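공동작업장의 자동화, 기록부터 갖추어야 한다
기고 | Mererid Prydderch, Inlow 공동작업장 운영위원

Inlow 공동작업장의 회원들이 손에 쥐고 쓰는 그리퍼를 제작하기 시작한 것은 지난 3월이다. 사람이 직접 물건을 집으며 동작을 기록하고, 그 기록을 이후 로봇 팔의 학습에 활용한다는 계획이었다. 현재까지 축적된 동작 기록은 2072건이며, 투입된 작업 시간은 900시간을 넘는다. 개인과 소규모 작업장이 이 정도의 자료를 스스로 마련할 수 있게 된 것은 환영할 일이다.

다만 본인은 현재의 운영 방식에 두 가지 보완이 필요하다고 본다. 첫째는 대상물의 선정이다. 가정용 자동화를 표방하는 다수의 제작 사례가 정육면체 블록이나 빈 컵을 집는 데 머물러 있다. 그러나 실제 가정에서 정리해야 하는 것은 신발, 의류, 충전 케이블처럼 형태가 일정하지 않은 물건이다. 끈이 달린 운동화 한 짝은 어느 쪽에서 접근하느냐에 따라 전혀 다른 과제가 된다. 시연에 유리한 물건만 골라 얻은 성공률은 이용자에게 별다른 의미가 없다.
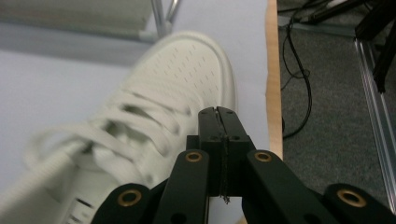

둘째는 정비 이력의 관리이다. 공동으로 사용하는 장비는 여러 사람의 손을 거치는 만큼 나사의 조임 정도와 링크의 유격, 집게 끝의 마모 상태가 수시로 달라진다. 그럼에도 대부분의 작업 일지에는 수집 건수만 기재되고 장비의 상태는 누락된다. 같은 동작을 반복하여도 장비가 달라졌다면 같은 자료로 취급하기 어렵다. Disutdale 작업장은 부품 교체 시점을 동작 기록과 같은 파일에 남기도록 규정하고 있으며, 본 작업장도 이를 준용할 것을 제안한다.

일각에서는 이러한 절차가 취미 제작의 자율성을 해친다고 우려한다. Lloyd 분과가 제출한 의견서도 같은 취지였다. 그 우려에 일리가 있음은 인정한다. 혼자 쓰는 장비라면 기록의 범위는 만드는 사람이 정하면 된다. 그러나 자료를 Zurnville 등 다른 작업장과 공유하기로 한 이상, 받는 쪽이 확인할 수 있는 최소한의 정보는 제공하여야 한다. 일지에 추가할 항목은 사용 전 점검 결과와 교체 부품명, 두 칸이면 충분하다. 다음 운영 회의에서 양식 개정안을 정식 안건으로 다루어 줄 것을 요청한다.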